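Project diary, Lumstead site
April, entry 3

The morning session opened at 8.40 with the usual check of the two hand-held grippers. Both were found to be in order, although the second required its finger screws to be tightened before use. The store of recordings held at the start of the day stood at 503. The tasks set down for the day were the opening and closing of cabinet doors, and the placing of small items on a shelf.

The guidance issued by Haltance last month asks that each recording begin with the hand at rest and end with the hand withdrawn. This was followed in most cases. Where an operator began to move too early, the recording was marked and left out of the total. It is noted that early starts were more common in the first hour, and that the spoken signal used at Danzer may be worth adopting at this site.

Work at the white cabinet took up the greater part of the morning. The doors are to be opened at differing speeds and to differing widths, so that the system does not learn a single fixed motion. Operators were reminded to approach from the left as well as from the front – the review of the March material had shown a strong leaning towards the front.
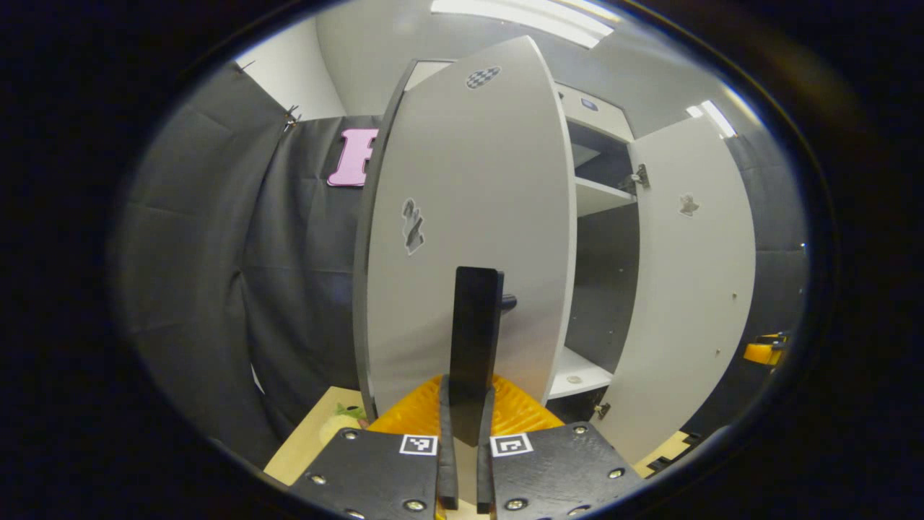 Gripper at the white cabinet, both doors open.

The lower shelf gave more trouble than expected. The wrist must be turned further than is comfortable, and two operators asked to change over after a short period. This was agreed. Rest periods will in future be entered on the plan in advance.

A question was raised as to whether failed attempts should be kept. The written instructions are silent on the point. Until an answer is received from Haltance, such attempts will be stored apart under the Grasarum heading and will not be counted. The same will apply to recordings in which the markers on the gripper were hidden for any length of time.

The afternoon was given over to the shelf task and to the checking of files. Copying to the main store was slow and had to be started again at 3.15. The total at close stood at 627, which is within the plan for the month. The labels for the shelf task have been entered only in part – the remainder will be completed before any new recording begins.

For attention tomorrow: spare finger strips to be ordered; the wording of the door labels to be settled ("open", "open fully" and "pull" are at present used for the same motion); batteries to be charged overnight and signed for.

Recent entries
Setting up the second gripper
Notes on lighting and marker tracking
Visit to the Danzer site
Grasarum: how files are named
Review of the March recordings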